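Re: [homevoice] Bedine speaker keeps its recordings where?

Corentin Guillot wrote:
> Does anyone know how long the Bedine holds on to voice clips?
> I asked Vitbridge and got a form letter.

Great question, Corentin! I dug through my account last night and found 226 clips, the oldest from November – mostly me yelling for a kitchen timer. They sit under Privacy, then History, and you can set them to clear after 3 months. Works on the older Skirville model too!
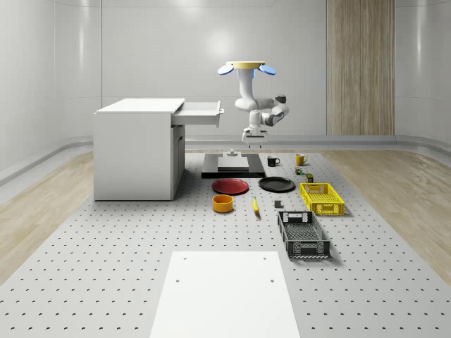
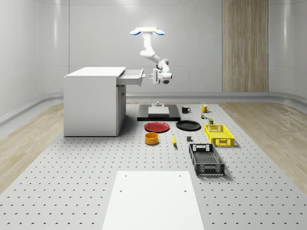

Next list call

9 p.m., usual line, room code 2221.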